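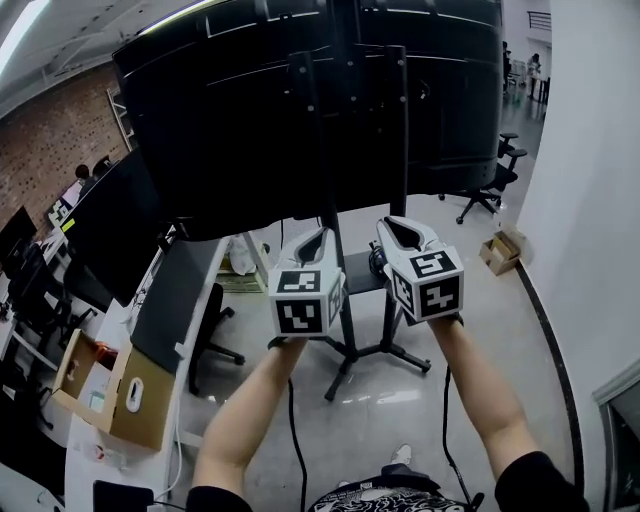

Grippers in hand, office end of the building, May

From: Noreen Bugti
To: workshop list
Subject: Re: Re: can they do the chores yet?

Hipólito Escobar wrote:

> Went to the Relter open afternoon on Tuesday and came away quite
> impressed. They had a machine folding tea towels and putting them
> on a shelf, and it only dropped one while I was there. The chap from
> Medve reckons packing benches will be next, then general tidying.
> Their way of teaching it is that people do the job by hand with a
> pair of grippers and the machine learns from the recordings. They
> have 1710 of them for the towels already. Given that, should we not
> be putting something aside for one at Roslow? Amancay thinks the
> returns bench would suit it.
>
> Hipólito

Hipólito,

I don't doubt you saw it fold towels. What I'd like to know is whose towels, and who put the pile down square in front of it. I've sat through two of these afternoons myself and both times somebody in a company fleece was standing by to straighten things between goes. If I had a person straightening things for me between goes I could run the returns bench with my feet.

Look at the picture again. Two arms, two grippers with the patterned cubes on, and both arms belong to a person in a black T-shirt or some such. That is where the skill is at the moment. I've nothing against the method, it seems a sensible enough way to go about it, but 1710 recordings for tea towels makes me wonder what the number is for a returns bench, where the first parcel is a lamp with no box and the next is three odd shoes in a carrier bag.

Then look at what's lying about the room. Cardboard box open on the desk with its flaps out, another open on the floor by the wall, a white plastic bag or tub of something sitting on a little brown box behind the big screen, cables hanging down. Perfectly ordinary room. Any of us could be told "clear that up" and get on with it. We'd know to leave the big screen alone and to ask before binning either box. Who teaches it to ask?

Vikas did the sums on the Plornex arm last year and what killed it wasn't the price. It was the four hours a week he put down for going and seeing why it had stopped, and he thought that was kind to it. Eulalia said at the time she could clear the returns faster than she could fill in the fault sheet. I haven't heard anything since to change her mind or mine.

So, Amancay, before any money goes aside, could you ask Relter if they'll take two crates of our returns, unsorted, exactly as they come off the van, and let us stand there and watch? No practice run, no fleece. If it gets through nearly half of one I'll buy the biscuits and read the brochure properly.

Also the bench lamp by the back door is flickering again - can whoever has the spare tubes let me know.

Noreen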